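About Drillulness

Hi, I'm Esther Mwakyusa, and Drillulness is the small email and social media studio I started from the end of my kitchen table. We write newsletters, plan posts and look after the accounts of businesses that would much rather be getting on with their own work (baking, fixing bikes, selling paint, you name it).

I came to this sideways. I spent seven years in the back office at Marnico, where I was hired to answer the phones and ended up running the customer newsletter, mostly on the grounds that I'd once said I liked writing. It went out every October and again whenever somebody remembered. I loved it! I started asking readers what they wanted to hear about, they wrote back, and after a while I was spending my lunch breaks reading up on subject lines and open rates like other people read thrillers.

My first client of my own was Koech, a garden supply shop with a mailing list kept in a shoebox – real paper slips, some with coffee on them. We typed the whole thing up over a long weekend and sent out one short email about seed potatoes. They still send me a photo of the shoebox every year.

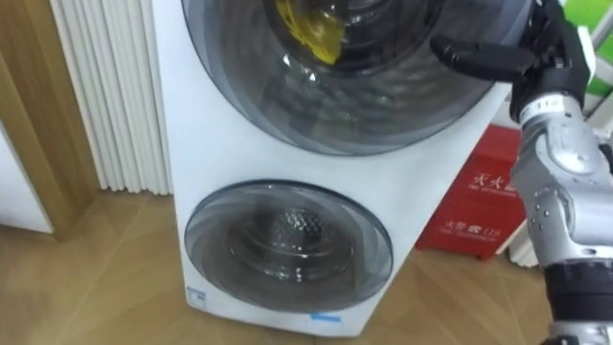 Two-drum washing machine with a yellow item in the top one.

These days there are three of us, and we look after 23 accounts between us. We all write and we all answer messages, so whoever you talk to on the first call is the person who'll be drafting your posts. We don't do billboards, radio or anything with a jingle. People ask about the jingles more than you'd think.

If you work with us, the first month is mostly listening. I'll want to know what your customers ask you at the counter, what they complain about and which of your products you'd happily talk about all day. Then we put together a plan for the next 12 weeks, you scribble all over it, and we get going. You see every post before it goes out, and you can say no to any of them (the folks at Zikton once turned down a whole batch, and they were right, it was far too many exclamation points).

We charge a flat monthly fee and there's no long contract. If you want to stop, tell us by the end of the month and we'll hand over all the passwords, drafts and lists in one tidy folder.

Want to chat? Send a note through the contact form and tell me what you sell and who buys it. I read those myself, usually with the first coffee of the day.

Recent posts
How long should a newsletter be?
Writing a welcome email people will open
Koech and the shoebox: our first mailing list
Should a small shop be on every platform?
What we ask on a first call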